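Gandar Fruit Baskets: Frequently Asked Questions

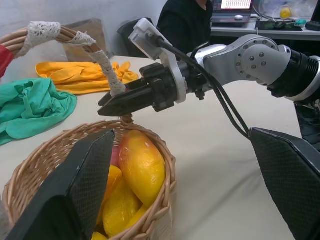 Yellow mangoes in a wicker basket with a braided rim and lace on the handle.

What comes in a mango basket?
Yellow mangoes in a woven basket with a curved handle. Fruit varies in size, so we pack by weight and the number of pieces changes from order to order. If you need one mango per guest, put that in the order notes and we will match the count.

Are the mangoes ripe when I get them?
Most are a day or two from ripe. Press lightly near the stem. A ripe mango gives a little and smells sweet there. Skin color is a poor guide. Some pieces have a red blush and some have none, and they taste the same.

How should I store them?
Leave firm mangoes in the basket on the counter, out of the sun. Once they soften, move them to the refrigerator and eat them within five days. Don't refrigerate them while they are still hard.

Can I carry the basket by the handle?
Yes, with the fruit we pack in it. For stairs or a long walk, put your other hand under the base. Please don't hang a full basket from a hook.

Can I have a basket without lace?
Yes. Choose "plain handle" at checkout. The price is the same.

The lace got sticky. Can it be washed?
Dab it with a damp cloth and a drop of dish soap, then let it air dry. Don't soak the basket or put it in the dishwasher. Wicker that stays wet can mildew.

Do you take baskets back?
We take back clean baskets at the Hafstein and Dilley shops and give a store credit. Baskets with broken strands or a loose handle can't be returned for credit.

Can I order for a wedding or an office?
Yes. Our largest order last August was 246 baskets. For 200 or more, write to Su-chen Fu at the Hafstein shop at least three weeks ahead. Smaller orders go through the regular checkout.

Where do you deliver?
Hafstein, Dilley and Junesow. Junesow deliveries go out in the morning only. We do not ship by mail.

A mango arrived bruised. What do I do?
Send a photo to Mei Lindgren in customer service within 24 hours of delivery. She will replace the piece or refund it. Small brown specks on the skin are normal and are not covered.

Page updated January 24, 2026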